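Teaching the Software to Wait
How the Gelard planning group rebuilt its grasping software from the scheduler up
17 April 2020

The software that tells a robot hand when to close has traditionally been among the shortest pieces of code in any manipulation system. A camera locates the object, a planner computes a path, and at the end of the path a single command shuts the fingers. For a carton or a machined part, this arrangement has served well. For food it has been a persistent source of trouble, and it was the starting point for the work now under way at Gelard.

The group's planning package, known as Keskinen, was written to replace that single command with a decision that stays open until the last moment. Under the earlier design, the planner chose a grasp once, from one image, and passed it down to the controller. If the object rolled slightly, or if the estimate of its width was wrong, the controller had no means of sending the question back. It closed on the place it had been given.

Keskinen treats the grasp as a proposal. The planner supplies 12 candidates for each object, ranked by the expected quality of contact, and the controller continues to score them during the approach. A new estimate from the camera can move a candidate up or down the list. When the leading candidate falls below a set threshold, the arm slows and the next one is tried. When every candidate falls below it, the arm withdraws and the object is examined again.

The difficulty lies in timing. An arm that reconsiders too often will hesitate over every object, and early versions of the package did so. The present version allows two changes of candidate in a single approach, a limit reached after a long series of trials on the bench. The limit is stored in a plain settings file, so that a site with heavier or more regular goods may choose another value.

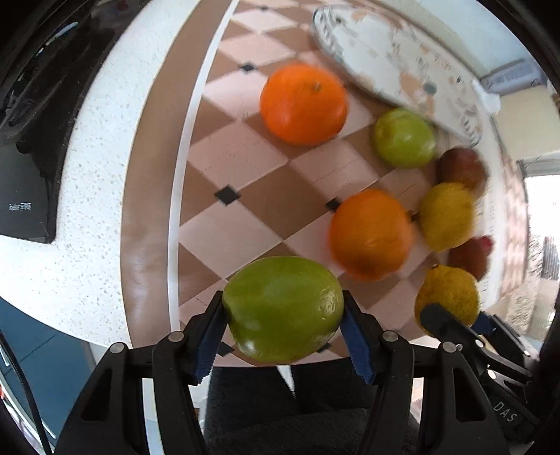 Demonstrations by hand supply much of the material from which the ranking is learned. The software that prepares these recordings, called Rurska, was first regarded as a minor utility and has since become the larger of the two projects. Its task is to turn a continuous recording into short segments with a known beginning and end: the approach, the first contact, the lift, the release. Each segment must be aligned in time with the opening of the fingers, and a small error in that alignment has serious effects. A model trained on records in which the fingers appear to close late will learn to close late.

The first training set contained 800 segments. On review, the group found that many of them had been cut at the moment the object left the table, which meant that the contact before the lift had been discarded. The segments were cut again, this time from the change in finger opening, and the ranking model was retrained without any other alteration. The improvement was large enough that the planned changes to the model itself were set aside until June.

Fruit presents the perception software with several problems at once. A glossy skin returns bright highlights that shift with the viewpoint and can be mistaken for edges. Round objects that touch one another are easily merged into one. The outline seen from above says little about where an oval object will turn when it is pressed at its ends. Rurska therefore keeps neighboring objects in every segment, and the ranking model is asked to account for the space that the fingers will need as well as for the object between them.

Simulation has a more limited place. The group uses it to check that a new release of Keskinen reaches the same decisions as the last one when given the same inputs, and to find cases in which the scheduler stalls. It is not used to judge the quality of contact with soft goods - the friction values are considered too uncertain for that purpose.

A second site, at Jisside, has begun to run the package on a different arm. The move exposed a number of assumptions in the controller about how quickly the fingers respond. These have been gathered into one hardware description, which is read at startup and checked before any motion is allowed. Work on the format of that description continues, and the two sites exchange revisions as each new release is tested.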